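Search reviews... Go
Search in: All / Tools / Software / Household

Ornlow hand gripper: a long review after a summer of tidying clothes with it

Reviewed by Idris Penry

I have been putting off writing this up, partly from idleness and partly from the fact that my opinion of the thing kept changing. When it first came I was a little in love with it, in the second week I would cheerfully have posted it back, and now that we are through July and I have a whole pile of recordings to show for it I think I can be fair. We have been using the Ornlow to teach a robot arm to deal with clothes left on a bed, and if you have ever tried to drive an arm through that job with a joystick you will already understand why I wanted something I could just hold in my hand.
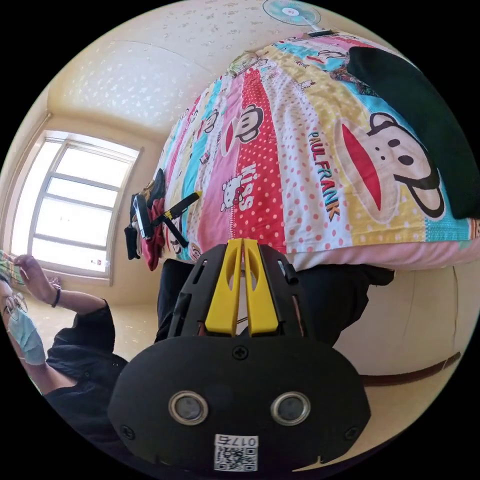
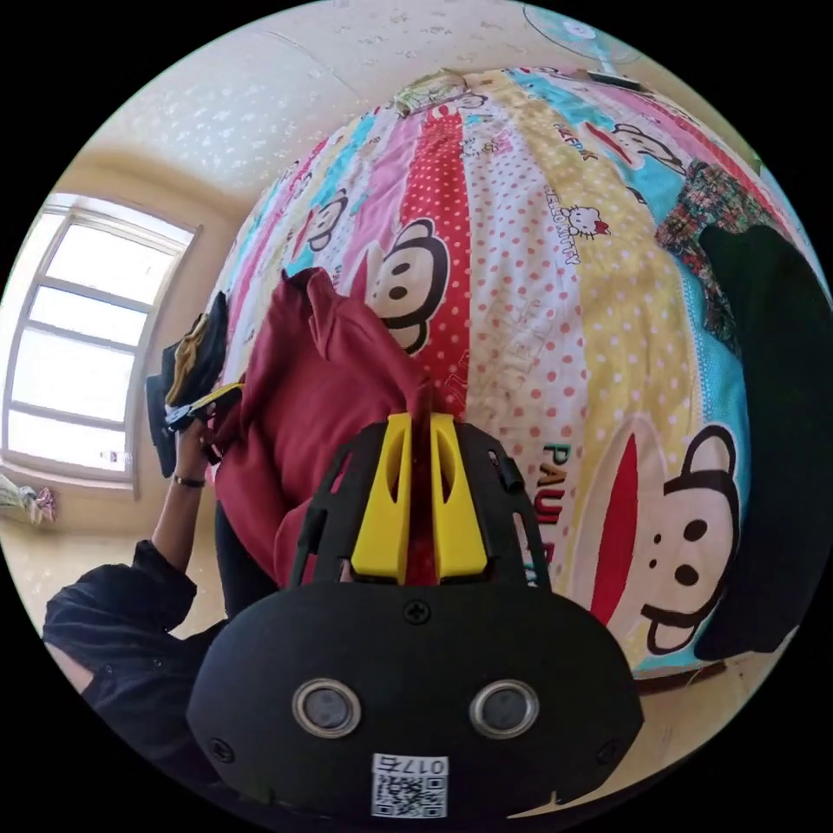
What I was using before

For the best part of two years I did all my teaching by remote control. I had a pair of small leader arms clamped to a desk, the big arm copied whatever they did, and I sat there with my shoulders up round my ears trying to get hold of the hem of a jumper. It works, and I don't want to be rude about it, as plenty of people get lovely results that way (Hülya Keskin, whom I used to share a bench with, can turn a sock the right way out through a pair of leader arms, and I have watched her do it with my mouth open). But you can only record where the arm is. The arm weighs more than I do and it is bolted to the floor, so everything I ever taught it happened on the same table under the same strip light, and the first time we asked it to work in a room with curtains it behaved as if it had never met a shirt.

The idea with the Ornlow is that you leave the arm at home. You carry the gripper to wherever the clothes are, pick them up with it as you would with your own hand, and the recording is what the arm learns from later on. You can do it in a bedroom, with a real bed and whatever quilt happens to be on it, and when you've finished you put the gripper in a rucksack and go for your tea. I can't tell you how cheering that is after two years at a desk.

In the hand

It is a rounded black lump of a thing with a matte shell, and out of the front come two yellow fingers with slots through them. It is less pretty than the leaflet makes out but it feels solid, and the shell doesn't creak when you squeeze, unlike the earlier one I borrowed from Kadir Ersoy, which creaked like a gate. I have large hands and found the grip a bit short. Perihan Kocabaş, who did more of the recording than I did and did it better, has small hands and said it was the first tool in years that hadn't been made for somebody's uncle.

The trigger has a long, soft pull. I didn't care for it to begin with. I kept closing the fingers too late, after I'd already begun to lift, and you can see it plainly in my early recordings: down goes the gripper, up comes the gripper, and then it shuts on nothing. After a few days you learn to wait. Get the cloth between the fingers, close, pause for a breath, and then lift. That pause feels silly when you are doing it but the robot needs to see it, and the recordings where I was brisk and natural are the ones that taught it worst.

The yellow is a good choice, by the way. Dark fingers against dark clothes would be a misery when you are going back through the footage trying to find the moment of the pinch, and we had a lot of dark clothes. Red hoodies, black T-shirts, everything shows up against that yellow.

How it gets on with clothes

Very well with anything thick. A heavy sweatshirt has plenty of folds standing up for you to grab, and you can come straight down on one and be sure of it. You lift, the rest hangs below, and so long as you don't swing your arm about the whole lot comes along nicely. I would start anybody off with a sweatshirt.

Thin things are a nuisance. The fingers are stiff, and on a vest or a summer blouse lying flat you find yourself chasing a wrinkle across the bed with both tips, and half the time you pinch the quilt as well and lift the two together. Perihan's trick is to push the cloth along a little first with the fingers shut, so that a ridge comes up in front, and then back off, open and take the ridge. It takes longer. It also turned out to be the single most useful thing we taught the arm all summer, and it does it now with thin clothes almost without fail, a small fussy shove and then the grab, just as she does. I find it rather touching.

Small objects among the clothes are a mixed bag. Card tags and little packets are fine from above and hopeless from the side.

Patterned bedding

Someone is bound to ask about this, so I'll give it a heading. The gripper works out where it has been in the room by looking at the room, and plain white sheets are its worst enemy. Give it a bed with a good loud quilt, stripes and spots and cartoon monkeys, and it holds its place beautifully. I had expected the opposite, that so much going on would confuse it, and I had even bought a plain cover in preparation. The plain cover is now on my own bed.

What does upset it is a bright window. If you turn round too quickly towards daylight and back again, the picture takes a moment to settle, and every now and then the software decides you have jumped half a metre to the left. Stand so that you don't have to face the window with the gripper up, or draw the curtain if there is one.

The numbers, such as they are

I kept a notebook for one batch, at Ertuğrul Soylu's insistence, and here is what's in it. We made 103 recordings of picking one item off the bed and laying it in a pile, and the software accepted 94 of them. Of the ones it threw out, most were my fault for turning too fast, and two were the gripper running flat without telling me. By the end of the summer we had 200 good ones across all the tasks, and that was enough for the arm to make a decent go of a bed it hadn't seen before, provided you weren't in a hurry.

The battery gave me 60 minutes on a charge, every time, almost to the minute, and then it simply stops. There is a little light on it that is supposed to warn you. I have never once noticed it in time, as it is on the side where my palm goes.

The software

Oh dear. The recording part is good: you press, it beeps, you do your bit, you press again. I have nothing to say against it. The part where you go back over your recordings afterwards is dreadful. It lists them by a long string of letters, with no little picture and no way of writing "blue jumper, second try" next to one, and if you delete the wrong one it's gone. I lost a whole afternoon's work like that and was not good company at supper. Perihan ended up writing a small script that renames everything as it comes off the gripper, which in our house is simply called the Kocabaş, as in "have you run the Kocabaş yet?", and I would not want to use the thing without it.

I wrote to Burkbridge, who make it, and had a kind reply from their support desk in Condby saying that names and notes are on the way. That was some time ago.

Compared with remote control

If your job needs the robot to feel its way (pushing a plug into a socket, say, or wiping hard at a stain) I would still sit down at the leader arms, as you see exactly what the real arm can and can't reach, and there are no nasty surprises. With the hand gripper it is very easy to do something with your wrist that no arm on earth could copy. I reached right under a pillow at one point, with my elbow somewhere behind my ear, terribly pleased with myself, and of course the arm couldn't get within a foot of it.

For clothes, though, and for anything where you want lots of different rooms and different beds and different light, I'd choose the Ornlow and not think twice. Recording is three or four times quicker for me, I don't ache afterwards, and friends who have never touched a robot can pick it up and give you something useful before the kettle has boiled. My neighbour did a whole heap of washing with it while telling me about her knee.

Small things

The fingers pull off for cleaning and you should do it more often than you think, as fluff collects in the slots. Do it over a tray. The screws are ordinary cross-head ones and mine have stayed tight.

There is no stand in the box, so it rolls. Mine lives in a mixing bowl.

The wrist loop is too thin and I replaced it with a bit of webbing on the first day.

Would I buy it again

Yes, with the grumbles above, and I would buy a second battery at the same time. Four stars out of five. I'll put the fifth one back on when I can give a recording a name, and if anyone from Burkbridge is reading, Perihan says you are welcome to her script.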